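걷는 길의 재료와 배수 – 4주차 강의 노트

지난 시간에 숙제 걷으면서 보니까 '비포장'이라는 말을 다들 '아무것도 안 한 땅'이라는 뜻으로 쓰셨더라고요. 그래서 오늘은 원래 계획했던 투수 블록 얘기를 다음 주로 미루고, 자갈길과 흙길부터 제대로 짚고 가겠습니다. 저는 이 주제를 너무 좋아해서 말이 길어질 수 있어요(미리 죄송합니다!). 노트에는 수업에서 말한 것을 거의 그대로 옮겨 적었으니 결석하신 분들도 이것만 읽으면 따라올 수 있을 거예요.

1. 비포장 길도 설계한 길이다

공원이나 농로에서 보는 자갈길 중에 잘 버티는 길은 대부분 층이 있습니다. 맨 아래가 원지반이고, 그 위에 굵은 골재로 된 기층이 있고, 제일 위에 우리가 밟는 표층이 있죠. 표층 두께가 얼마냐, 골재를 뭘 쓰느냐는 현장마다 다르지만 이 세 가지를 구분해서 생각하는 습관은 꼭 들이셨으면 해요. 현장에서 "길이 망가졌다"는 말을 들으면 제일 먼저 물어볼 게 '어느 층이 망가졌느냐'거든요.

표층만 닳은 거면 그냥 재료를 조금 더 가져다 고르고 다지면 됩니다. 그런데 원지반이 물러서 꺼진 길에 표층 재료만 계속 부으면, 그건 돈을 땅에 묻는 거예요. 비유가 아니고 진짜로 묻힙니다. 제가 예전에 Stederum이라는 작은 마을의 산책로 보수를 도운 적이 있는데, 거기 낮은 구간이 딱 그랬어요. 봄마다 자갈을 새로 깔고, 가을이면 자갈이 진흙 속으로 다 들어가 있고. 파 보니까 몇 년 치 자갈이 점토랑 뒤섞여서 떡이 되어 있더라고요. 결국 그 구간은 걷어내고 부직포를 깐 다음 기층부터 다시 했습니다.

부직포 얘기가 나왔으니 잠깐. 토목섬유는 시험에도 잘 나오고 현장에서도 자주 쓰는데, 역할은 크게 분리와 여과라고 생각하시면 됩니다. 위의 골재와 아래의 흙이 섞이지 않게 해 주면서 물은 지나가게 해 주는 거죠. 물까지 막아 버리는 비닐 시트하고 헷갈리면 안 돼요. 매년 답안지에 '방수포'라고 쓰는 분이 꼭 있습니다.

2. 입도, 그러니까 알갱이 크기가 섞인 정도

자갈길 표층에서 제일 중요한 게 뭐냐고 물으면 저는 입도라고 대답해요. 크기가 똑같은 동글동글한 강자갈만 깔아 놓으면 보기에는 참 예쁜데 걷기가 힘듭니다. 알갱이끼리 맞물리지 않으니까 발밑에서 계속 구르죠. 유아차나 휠체어는 더 말할 것도 없고요.

반대로 굵은 것, 중간 것, 고운 것이 골고루 섞이고 모가 난 쇄석이면 다졌을 때 서로 끼어서 단단해집니다. 굵은 알갱이 사이의 빈틈을 중간 크기가 채우고, 그 사이를 다시 고운 가루가 채운다고 상상해 보세요. 여기서 고운 가루, 그러니까 세립분이 풀 역할을 하는데요, 이게 많다고 좋은 건 또 아니에요. 세립분이 너무 많으면 비 올 때 질척거리고 마르면 먼지가 납니다. 너무 적으면 결합이 안 되고요. 이 중간을 찾는 게 일인데, 책에 나온 입도 범위를 출발점으로 삼고 동네 채석장에서 실제로 살 수 있는 재료를 보고 맞춰 가는 수밖에 없어요.

손으로 해 보는 간단한 확인법도 있습니다. 재료를 한 줌 쥐고 물을 조금 뿌려서 꽉 쥐었다가 펴 보세요. 덩어리로 모양이 남는데 손가락으로 톡 치면 부서지는 정도면 출발이 괜찮은 거예요. 아예 뭉치지 않으면 세립분이 모자라거나 물이 모자란 거고, 찰흙처럼 손에 묻어나면 점토가 너무 많은 쪽입니다. 정식 시험을 대신하지는 못해요! 체가름 시험은 6주차에 실습실에서 따로 합니다. 다만 채석장 마당에서 트럭 기다리면서 이거라도 해 보면 엉뚱한 재료를 싣고 오는 일은 꽤 줄어듭니다.

참고로 같은 '쇄석'이라는 이름으로 팔아도 공급처마다 내용물이 달라요. 송장에 적힌 이름만 믿지 말고 꼭 더미를 직접 보세요. 더미를 볼 때는 가장자리 말고 안쪽을 삽으로 떠서 봐야 합니다. 쏟아부을 때 굵은 알갱이가 바깥으로 굴러 내려가니까 겉만 보면 실제보다 굵은 재료처럼 보이거든요. 이걸 재료 분리라고 하고, 길 위에서도 똑같은 일이 생깁니다.

3. 알갱이는 계속 움직인다

길을 다 만들고 나면 끝이라고 생각하기 쉬운데, 자갈길은 쓰는 동안 계속 바뀝니다. 바퀴가 지나가면 굵은 알갱이는 옆으로 밀려나고, 바퀴 자국 자리에는 고운 것만 남아 다져져요. 마르면 그 고운 것이 바람에 날아가고, 비가 오면 낮은 쪽으로 씻겨 내려가고요. 그래서 오래된 길을 보면 한 길 안에서도 어떤 데는 매끈하고 어떤 데는 돌이 잔뜩 굴러다닙니다.
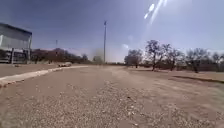
이렇게 밀려난 굵은 재료를 어떻게 하느냐가 유지 관리의 절반이에요. 제일 흔한 실수는 갈퀴로 긁어서 치워 버리는 겁니다. 그게 다 표층 재료인데! 가능하면 길 가운데로 도로 끌어모으고, 날아간 세립분만 보충해서 섞은 다음 다져 주세요. 섞는 게 중요합니다. 고운 가루를 위에 솔솔 뿌려 두기만 하면 다음 비에 다 내려가 버려요.

다짐할 때는 함수비를 꼭 생각하시고요. 바짝 마른 재료는 아무리 롤러를 굴려도 안 붙고, 물이 너무 많으면 롤러 밑에서 출렁거립니다. 교재에 있는 다짐 곡선 기억나시죠? 산처럼 생긴 그래프요. 꼭대기가 최적함수비인데, 현장 분들은 이걸 그래프 없이도 기가 막히게 맞추시더라고요. 비 온 다음다음 날 아침에 작업 일정을 잡는 분이 계시면 그게 다 이유가 있는 겁니다.

4. 물은 어디로 가는가

제 수업을 들은 분들은 졸업하고도 이 질문만 기억난다고들 하시는데, 그럼 저는 성공한 거예요. 길을 볼 때마다 "여기 떨어진 비는 어디로 가지?" 하고 물어보세요.

길 표면의 물을 내보내는 방법은 크게 세 가지로 가르칩니다. 가운데를 높여서 양쪽으로 흘리는 방법, 한쪽으로만 기울이는 방법, 그리고 길이 경사져 있을 때 중간중간 가로로 물길을 내 주는 방법이에요. 평평한 땅에서는 첫 번째가 무난하고, 산비탈을 따라가는 길은 두 번째가 편한 경우가 많습니다. 세 번째는 앞의 둘과 같이 쓰는 경우가 대부분이고요.

평지라고 방심하면 안 됩니다. 오히려 평지가 더 어려워요. 비탈에서는 물이 알아서 가 주기라도 하는데 평지에서는 우리가 만들어 준 경사가 전부니까요. 처음에 볼록하게 잘 만들어 놓아도 사람과 차가 다니면 가운데가 먼저 닳아서 결국 접시 모양이 됩니다. 그 접시에 물이 고이고, 고인 물을 밟으면 세립분이 튀어 나가고, 그러면 접시가 더 깊어지고… 웅덩이는 가만두면 반드시 커집니다. 작을 때 손보는 게 제일 싸요.

웅덩이를 메울 때 요령 하나. 움푹한 데에 자갈만 툭 부으면 안 되고, 먼저 바닥을 긁어서 거칠게 만들고 가장자리를 반듯하게 잘라낸 다음에 채워야 합니다. 매끈한 접시 위에 새 재료를 얹으면 둘이 안 붙어요. 치과에서 충치 때울 때랑 비슷하다고 하면 다들 금방 이해하시더라고요.

5. 경계를 어떻게 마감할까

길 가장자리에 경계석을 둘지 말지는 학생들하고 제일 많이 토론하는 주제예요. 두면 좋은 점은 분명합니다. 재료가 옆으로 퍼지지 않고, 길의 폭이 유지되고, 사람들이 어디로 걸어야 할지 금방 알아요. 밝은색으로 마감하면 어두워질 무렵에도 눈에 잘 띄고요.

그런데 방금 4번에서 뭐라고 했죠? 물이 어디로 가느냐고 했잖아요. 길보다 높은 경계석을 끊김 없이 쭉 두르면 옆으로 빠져야 할 물이 갇힙니다. 그러면 물이 경계석을 따라 길이 방향으로 흐르면서 그 안쪽을 파먹어요. 경계석 바로 안쪽에 가느다란 골이 생겨 있는 길을 보신 적 있을 텐데, 대개 그 이야기입니다.

해결책도 어렵지 않아요. 경계석 윗면을 길 표면과 같은 높이로 묻거나, 간격을 두고 끊어 주거나, 낮은 지점마다 물 나갈 자리를 만들어 주면 됩니다. 한쪽으로만 기울인 길이라면 높은 쪽에만 경계석을 세우는 것도 방법이고요. Trernberg 진입로 도면을 나눠 드렸죠? 거기는 낮은 쪽이 전부 묻힌 경계석입니다. 도면에서 단면 표시를 찾아서 높이 차이를 직접 읽어 보세요. 범례가 좀 불친절한데, 점선이 원래 지반선이고 실선이 계획선이에요.

나무 뿌리가 가까운 곳은 또 다른 문제입니다. 경계석 기초를 파면서 뿌리를 끊으면 나무는 몇 년 뒤에야 티를 내요. 그래서 나무 가까이에서는 기초가 얕은 재료를 쓰거나 아예 경계를 두지 않는 쪽을 저는 선호합니다. 이 부분은 의견이 갈리니까 과제에서는 본인 판단을 쓰셔도 돼요. 근거만 적어 주세요.

6. 먼지 이야기

건조한 지역의 흙길은 물보다 먼지가 더 큰 민원거리입니다. 먼지라는 게 결국 표층에서 세립분이 빠져나가는 거라서, 옆집 빨래에만 나쁜 게 아니고 길 자체에도 나빠요. 풀 역할을 하는 재료가 공중으로 사라지는 셈이니까요.

물을 뿌리면 당장은 가라앉지만 마르면 그대로 돌아옵니다. 염화칼슘이나 염화마그네슘처럼 수분을 붙잡는 재료를 섞는 방법도 있는데, 주변 식물이나 금속에 미치는 영향을 같이 따져 봐야 해요. 차량 속도를 낮추는 것도 의외로 효과가 좋습니다. 시속 50으로 달리던 길을 절반 정도로 줄이면 뒤에 따라오는 먼지구름부터 눈에 띄게 달라져요. 표지판 하나 세우는 값이면 해 볼 만하죠.

과제에 딸린 Hesotia 자료를 보시면 먼지 기록이 364일 치 들어 있습니다. 하루가 비는 건 그날 측정기 전원이 나가서 그래요. 억지로 평균을 넣어 채우지 말고 빈칸으로 두고 처리하세요. 3월 값이 유난히 튀는 것도 오류가 아니니까 지우지 마시고요. 왜 튀는지 바람 자료와 나란히 놓고 생각해 보는 게 과제의 일부입니다.

7. 포장해 버리면 안 되나요?

매 학기 나오는 질문입니다. 당연히 포장하는 게 맞는 길도 있어요. 차가 많이 다니거나, 경사가 급해서 재료가 계속 쓸려 내려가거나, 바퀴 달린 보조기구를 쓰는 분들이 매일 지나야 하는 길이면 저도 포장을 먼저 검토합니다. 접근성은 취향의 문제가 아니에요.

다만 포장하면 빗물이 전부 표면 유출로 바뀌고, 그 물을 받아 줄 시설이 또 필요해집니다. 여름에 표면이 뜨거워지는 것도 있고, 한번 깨지면 삽 한 자루로는 고칠 수가 없어요. 자갈길은 손이 자주 가지만 한 번에 드는 품이 작습니다. Öztürkmen 농장 길을 예로 들면, 해마다 봄에 하루 날을 잡아서 가운데를 도로 높이고 가장자리 풀을 걷어 주는 걸로 버텨요. 아주 멋진 길은 아니지만 우유차가 매일 드나드는 데 문제가 없고, 저는 그 정도면 잘 만든 길이라고 생각합니다.

비용을 비교할 때는 처음 공사비만 보지 마시고 기간을 길게 잡으세요. 10년으로 볼 때와 40년으로 볼 때 답이 뒤집히는 경우가 있습니다. 어느 쪽으로 뒤집히는지는 교통량하고 기후에 따라 달라서, 여기서 정답을 적어 드릴 수가 없네요. 엑셀 양식은 강의 게시판에 올려놨으니 할인율 칸을 바꿔 가면서 놀아 보세요(진짜 재미있어요).

과제 안내

집이나 학교 근처에서 비포장 길을 하나 고르세요. 공원 산책로, 주차장 뒷길, 밭둑길 다 괜찮습니다. 대략 60미터 구간을 정해서 천천히 왕복하면서 다음을 적어 오세요.

표층 재료가 무엇으로 보이는지, 자리마다 굵기가 어떻게 다른지
가로 방향 경사가 어느 쪽인지(공이나 물병을 굴려 보면 금방 압니다)
물이 고이거나 흘러간 흔적
경계를 어떻게 마감했는지, 그 때문에 물길이 막힌 곳이 있는지
본인이라면 제일 먼저 어디를 손볼지

평면 스케치 한 장과 단면 스케치 한 장을 붙이고, 글은 두 쪽을 넘기지 마세요. 그림 솜씨는 채점하지 않습니다. 축척이 안 맞아도 되는데 치수는 꼭 적어 주세요. 줄자가 없으면 걸음으로 재고 본인 보폭을 같이 쓰면 됩니다.

가능하면 마른 날 한 번, 비 온 직후에 한 번, 이렇게 두 번 가 보세요. 한 번밖에 못 간다면 비 온 직후를 추천합니다. 장화 신고요!

제출은 2022년 4월 22일 금요일 수업 시작 전까지, 종이로 받습니다. 사유지에 들어가야 하는 길은 고르지 마시고, 차가 다니는 길이면 꼭 둘이서 가세요.

읽을거리

교재 4장 전체와 5장의 배수 단면 부분까지 읽어 오세요. 5장 뒤쪽의 암거 계산은 아직 안 읽어도 됩니다. 읽다가 막히면 용어부터 정리해 보세요. 기층과 보조기층을 교재가 가끔 섞어 쓰는데, 우리 수업에서는 얇은 보행로를 주로 다루니까 둘을 묶어서 그냥 기층이라고 부르겠습니다.

다음 주에는 미뤄 둔 투수 블록으로 갑니다. 줄눈이 막힌 블록을 몇 장 들고 올 테니 물을 부어 보고, 새 블록하고 비교해 봅시다. 바닥이 좀 젖을 거예요. 가방은 책상 위에 올려 두세요.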